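Print this page | E-mail this page

The microwave door fault: your questions

I've had the same handful of questions in my inbox ever since the arm at Lurbridge stopped itself halfway through a door pull, so I've put the answers in one place. If yours isn't covered, drop me a line and I'll add it.

What went wrong?

The arm was running the door task, which it had done 328 times by then without any bother. On the next go the fingers closed on the edge of the door, the arm started its pull, and the door didn't budge. It should have given up at that point. Instead it kept pulling, dragged the whole microwave towards itself and only stopped when I hit the red button.

Was anyone hurt?

No, thank goodness! I was on my own at the bench and well out of reach. The microwave had slid almost to the table edge, though, and I didn't fancy catching it.

Why didn't it stop by itself?

There's a force limit for exactly this sort of thing. It was set for the old oven, a big heavy lump that stayed put however hard you tugged. The new one is light, so it moved before the force ever got high enough to trip the limit. As far as the arm could tell, all was well – something was coming towards it, and that's what a door does.

Did the cable come out?

It didn't, but I'd still call that the worst part. The slack was nearly used up, and another second or so would have had the power strip off the table as well. I've since gone through the wrist camera pictures from the runs, and I look at the left of the bench now as much as at the door.

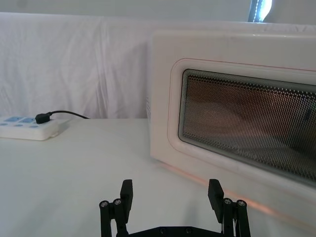 Gus Ostrowski wrote in to ask why we don't simply bolt the microwave down and be done with it, as he'd do with any other bit of kit that wandered off.

Fair point, Gus, and we did talk about it. The trouble is that the arm is meant to cope with ordinary kitchens, and people don't bolt things down at home (well, I don't). We've gone for grippy mats under the feet while testing carries on, and the software has to do the rest.

What has changed in the software?

Three things, mostly Tímea Kerekes's work. The force limit is down to 90 per cent of what it was, which is a smaller cut than I wanted. The arm also checks whether the body of the oven has moved, and if it has, it lets go and backs off. And it won't try the same door twice without somebody pressing the go-ahead.

How do you know it works?

I don't yet, not fully. We're doing 100 pulls with the door taped shut, and I'll put the results up when they're finished, good or bad.

Can I still come and watch?

Yes, please do! Stay behind the yellow line, and ask Chibuzor Akinola to show you the stop button before anything gets switched on.

Page last changed 14/06/2021

Print this page | E-mail this page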